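Small Things, Pale Table
Hutside Gallery
Posted 31 March 2026

When we moved out of the old place in Wiria, the furniture took one afternoon and the small stuff took the rest of the month. By small stuff I mean whatever lives in the drawer under the drawer you use. Caps, rings, discs, feet that came off something, the plastic bit that holds the other plastic bit. I carried it all to the new apartment in a Jendent shoe rack box and have been putting it on the table a handful at a time ever since.

This gallery is what came out of the box, with a line or two for each. Some of it has been identified. Most of it has been kept anyway.

The key
Opens something. It has been tried in every lock at both addresses and in one suitcase. I'm keeping it for the day I meet a very small door.

Five curtain hooks
From a set of six, going by the packet, which we also kept. The curtains went to a thrift store in August, so the hooks are now retired and living comfortably at my expense.

The foam feet
Still on their backing sheet. I remember buying these to stop a chair from scraping. The chair scraped for the whole time we owned it, and then we gave it away, scraping.

The takeout lid
Minami did a soup we ordered more often than I'd like to total up, and its lids were so good that I started saving them. I never saved a single container. I couldn't tell you what the plan was.

Shower ring, spare
I bought it after one of the originals snapped. Then I found that the curtain hung fine with one missing, and I stopped noticing within a day.

Allen keys
A family of them, all from Jendent furniture, in a size that fits nothing except Jendent furniture. They breed in the dark. I put one in with the batteries last fall and I don't like to look in there now.

A note on the table, because people ask. It's the kitchen one, nearly white, with a matte top that leans gray as soon as the light drops. I chose it thinking it would hide crumbs. It hides flour and that's about it. Everything else shows up like evidence, and so does the shade of anything you hold over it. For going through small things, though, it's the best surface I've had. You can't lose a washer on it.
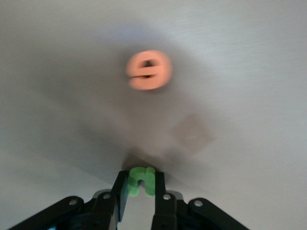 The old table was dark walnut veneer, or a picture of walnut, and it swallowed screws whole. I lost a shirt button on it once and found it by leaning on it. If you're planning to do your own box, borrow somebody's pale table for the weekend. Wipe it first. Bring something with a rim to put the keepers in, or they'll roll off the side and you'll have the whole conversation with yourself again when you sweep.

Back to the box.

The 291 ticket
A paper ticket with 291 on it and nothing else. Coat check, deli counter, raffle, I have no idea. If it was a coat, I hope it has gone on to have a good life with someone.

The appliance knob
Comes from the old stove, which came with the old apartment, which means I've been harboring a landlord's knob across city lines. I wrote to offer it back. The reply asked which stove.

Jar of rubber bands
The label says 1000, and I'd guess most of them are still in there. They've reached the age where they snap if you raise your voice. Into the trash, except for the jar, which is a nice jar.

The cork coaster
There were more of these once. The survivor is bowed like a potato chip and rocks when you set a glass on it. It does add a little excitement to a Tuesday-type drink.

Two sewing kits
Both from hotels, both unopened. Each has white thread, black thread, and a red so bright that I can't imagine the garment. I've kept one. The other one I've also kept.

A bag of assorted screws
The most honest label in the box is the one on this bag, which reads "from the thing." My handwriting. I was clearly sure at the time that there was only one thing.

The clothespin
Wooden, with a face drawn on it in pen. The face looks disappointed. It closes chip bags now and has a lot to say about my choices after ten at night.

Drawer liner, rolled
Cut to fit a drawer I no longer have. It curls back up the moment you let go, with real force. I weighed it down at the corners overnight and in the morning it had thrown off a mug.

The suction cup
No hook on it, only the cup. It sticks to the refrigerator, the window and the bathroom tile, and has no purpose on any of them. I've come to respect it.

Where it all ended up

The sorting is mostly done. The keepers fit in the nice jar, with the lid on if you press. The maybes are in an envelope inside the Jendent box, and the box is on the closet shelf where I'd have to get a chair to reach it. I figure that if I don't get the chair by August, the envelope can go.

The trash pile was smaller than I hoped. I did the thing where you hold each item and ask whether you need it, and it's surprising how persuasive a curtain hook can be when you're tired and it's late and you've already said goodbye to a jar's worth of rubber bands.

A few practical leftovers for anyone doing the same:

Do it in short sittings. After an hour I start giving things the benefit of the doubt.

Keep like with like only until it gets silly. I had a pile for round things and a pile for things with holes, and then spent ten minutes on a washer.

Write on the bag. Write more than "from the thing."

Don't start the box if someone in the house is hungry and wants the table. I've had a whole category eaten around, with a plate set down squarely in the middle of miscellaneous hinges.

The next Hutside gallery will be the cable bag. I've had a look inside and closed it again. If you recognize the key, write in.

Filed under: Household, Moving, Drawers
Previous gallery: Mugs Without Handles
Next gallery: The Cable Bag (coming)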